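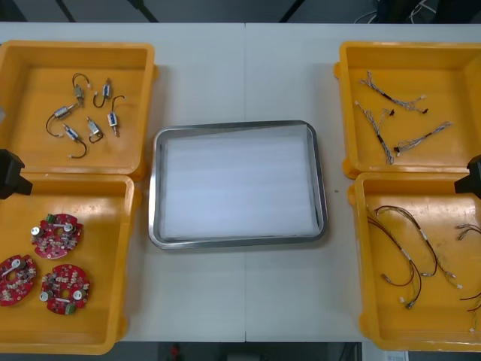

What does a two-arm kitting cell need from its planning software that a single-arm cell does not?
A shared clock, a shared model of the table, and a rule for who gives way. Two arms that plan separately will reach for the same space sooner or later, and a stop on one side leaves the other side waiting. Version 7 of the Ralirley planner treats both arms as one system from the first pick to the last place.

Ralirley 7 planning and perception software released for two-arm kitting

RELTCOMBE, 05/01/2026 — Skukden today released Ralirley 7, a new version of its motion planning and perception package for fixed two-arm workcells. The release adds joint planning for both arms, a new way of handling parts with attached wires, and a replay tool for failed picks. It is available now to all customers with a current support contract.

Earlier versions planned each arm on its own and checked for collisions afterward. When the check failed, one arm was held at a safe point and its path was computed again. Ralirley 7 searches both paths together and assigns time windows to the space over the center tray. An arm without an open window can still approach its next part, but it cannot cross the boundary until the window opens.

The reference task for the release is kitting of small electromechanical parts: motors with lead wires, round circuit boards, wiring harnesses and loose cables. Source parts are held in orange-yellow plastic trays on both sides of the table, and the kit is to be laid out on white foam in a stainless-steel tray between them. The parts lie in the source trays at whatever angle they landed.

Wires are the main difficulty. A motor body is rigid and easy to locate, but its lead can lie across a neighboring part or stand up above it. The perception module now splits each part into a rigid section and a flexible section. Grasp points are proposed only on the rigid section where there is one. The flexible section is given a swept volume, a region that the wire could occupy while the part is moving, and the planner keeps the other arm out of it.

Harnesses and cables have no rigid body of useful size. For these, the software traces visible branches back to a sleeve, marker or connector and ranks the candidates by clearance. If two traces cross and the module cannot tell which is on top, it marks both as uncertain and picks something else first. The order of picks is recomputed after every lift.

"Most of our planning time used to go into undoing decisions made by the other arm," said Romana Michalík, head of motion software at Skukden. "The joint search costs more per step. We get that back because we throw away far fewer plans."

In acceptance testing in March, the team ran 293 kits on the reference cell. Median planning time per pick was almost 100 milliseconds on the standard controller. The test log, including the picks that were rejected and retried, is supplied with the release.

The replay tool reads the same logs. It steps through a pick in sync with the camera image, the part masks, the grasp candidates and the commanded joint positions for both arms. An engineer can change a parameter, such as minimum clearance or approach height, and rerun the plan against the recorded data without moving the hardware.

"A failed pick on a cable takes a second and then the evidence is gone," said Torquil Leckie, who leads field integration from the company's Sutherland office. "Now the integrator can send us the log file and we look at the same thing they looked at."

Existing cell descriptions load without changes. Sites that wrote their own hold points for arm coordination should remove them before enabling joint planning, as the two methods conflict. Camera calibration files from version 6 are accepted, but a new calibration is recommended if the camera mount has been moved. Joint planning is off by default after an upgrade and is enabled per cell.

Known limits: the release supports one fixed camera per cell, up to 3 harness branches per trace, and two arms of the same model. Mixed arm models are planned for a later release.

Release notes and the migration guide are on the Skukden customer portal. Press and integration inquiries go to the Reltcombe office.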